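The fault that hid in 22 runs

When the jaws on a hand-held gripper stopped agreeing with the numbers on the screen, Elis Mathias did what most people would do and blamed the software. It took most of February to find out that the fault was mechanical, and by then a good part of the Tratdale recordings had to be thrown away.

Tratdale is a small project with a simple plan. People carry grippers through ordinary household jobs, such as moving a picture or putting things on a shelf, and the recordings are used to teach a robot arm the same jobs. The arm itself is kept at Buvunthorpe. It only knows what the hand tools tell it, so if a tool reports that its fingers are shut when they are slightly open, the arm learns to let go of things.

The first sign was a dropped mug. The arm lifted it cleanly, moved it over a shelf and released it early. Mathias ran the job again with a fresh mug and got the same result.
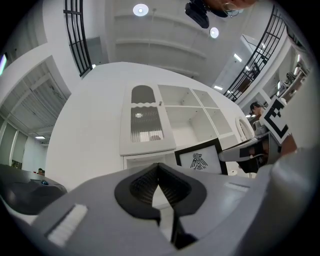 Recording with a hand-held gripper beside a white display cabinet. The black fingers are ridged on their inner faces.

The cause was a clamp screw behind the fingers. It had worked loose over weeks of use, a fraction of a turn at a time, and the linkage had begun to slip under load. With nothing between the fingers they closed properly and passed the morning check. With something heavy in them, the reading drifted.

"We were testing it empty every day," says Mathias. "It passed every day."

Mortimer Bellamy, who looks after safety at Buvunthorpe, was less worried about the mugs than about the arm. A person had been standing within reach during two of the drops. The arm was running slowly and there were no injuries, but the site rules had been written on the assumption that the grip reading could be trusted. He stopped all shared work for 4 weeks.

Going back through the files was slow. Of 2000 recordings made since the tool was last stripped down, 1059 were kept. The rest showed drift, or came from days when it could not be ruled out. The worst stretch was a block of 22 runs, all with heavier objects, in which the fingers never once read correctly.

Gukmont, the workshop that builds the grippers, has since changed the screw for one with a locking insert. Wojcik, which supplies the checking software, added a loaded test: the user squeezes a block of known width before starting and again at the end. Bellamy wanted it every hour. They settled on every change of task.

Shared work started again on 08/07/2019, with a wider gap marked on the floor around the arm. Mathias still has the old screw in a drawer – the thread looks fine.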